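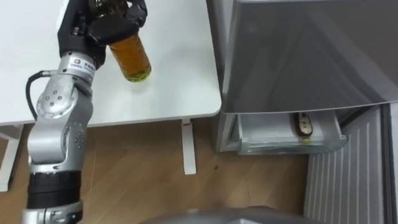

Bottle task, when do you cut the episode? (and do you keep the bad grasps)

gripwrangler
Ok quick one bc I have to be back on the rig by 2. Doing the Gellton set, table + drawer tasks, teleop. Bottle goes from the table to the drawer. 194 episodes so far, target is 383 before end of May.

Problem is the start. The head view has the fingers closed over the whole top of the bottle. Can't see the neck at all. So on half of these I can't tell from video if the bottle is still on the table or just off it. My labels for "lift start" are all over the place. I go back the next morning and disagree with myself.

Do you label off the video or off the joint log? And drawer open before the episode starts, or make opening it part of the task? Right now it's open at frame zero every time.

ulus_fan
joint log. always. video is for the policy, log is for you

tablecorner
Disagree with above. If the model only gets head camera + joint angles then label on what a person would call lifted from those two together. We did log only on Wragg and the segment boundary landed well before the bottle moved, operator was just squeezing and taking up slack in the wrist. Trained fine on paper. Then at run time it squeezed, waited, squeezed.

ulus_fan
that's a threshold problem not a log problem. set it on wrist height, not finger current

tablecorner
Wrist height drifts when the cable pulls. Look at the loop hanging off the wrist in the OP's pic, ours hung like that too and every time the elbow went low it tugged. Small but it was there.

gripwrangler
cable hasn't snagged on anything yet but yeah I don't love it. might clip it closer to the arm tonight

mod_kestrel
Please don't clip it tight halfway through a set. Either do it now and note the episode number, or leave it till you're done.

gripwrangler
noted, ep 194 it is

paleoak
Different worry. Glass, white table, brownish liquid. Are you varying any of that? Because if it's the same bottle 383 times your model learns "amber thing on white". We had 28 episodes with a second bottle thrown in at the end of a set and it did basically nothing, the split was too lopsided. Mix them from day one.

gripwrangler
three bottles but yes this one is most of them. it was the one on the table. I'll go heavier on the other two for the second half

paleoak
Vary the fill level too. Cheap to do.

hexbolt
why is there stuff in the drawer

gripwrangler
the brown oblong thing at the back? distractor. it moves every few episodes. some sessions there's nothing in there

hexbolt
ok good. thought it was somebodys lunch

ulus_fan
re drawer: leave it open. one skill per set. you can chain later

tablecorner
Again no, sorry. If it's always pulled out the same distance the arm learns one drop point and never looks. Either make opening it part of the episode or at least change how far out it is. I'd take 14 episodes with a half open drawer over 50 more of the same.

ulus_fan
and I'd take a finished set. the scope creep is how Zimberg ended up with five tasks and not enough of any of them to train on

paleoak
Zimberg had other problems lol

tablecorner
It did. But varying the pull distance costs nothing, you just shove it in a bit between takes.

gripwrangler
going with open but different amounts. not adding the opening step, I don't have the hours

second q nobody got to: bad grasps. Say it closes too high, slips, operator regrasps and finishes. keep or toss?

mod_kestrel
Keep, and tag it. Recovery is the hardest thing to get on purpose. Toss only if the bottle tips over or the operator stops to talk.

ulus_fan
toss. or keep in a seperate folder. you don't want it learning to slip first

tablecorner
Separate folder I can agree with, wow

gripwrangler
ok so: wrist height threshold, hand check one in ten against video, three bottles mixed, drawer distance varied, regrasps in their own folder. cable gets done before the next take. back on at 2, will post if the labels settle down

Thread marked answered by mod_kestrel

Reader comments

nightshift_b: Did the wrist threshold hold up? Same setup here with a can instead of a bottle and the lift label is still a coin toss for me.

lowgear: what resolution are you saving the head view at? storage is killing us

gripwrangler: @nightshift_b better but not great. taller bottle is fine, the short one still gives me trouble. @lowgear cropped and downsized on save, keep the raws for one week then delete

Contact | Copyright the posters | Back to top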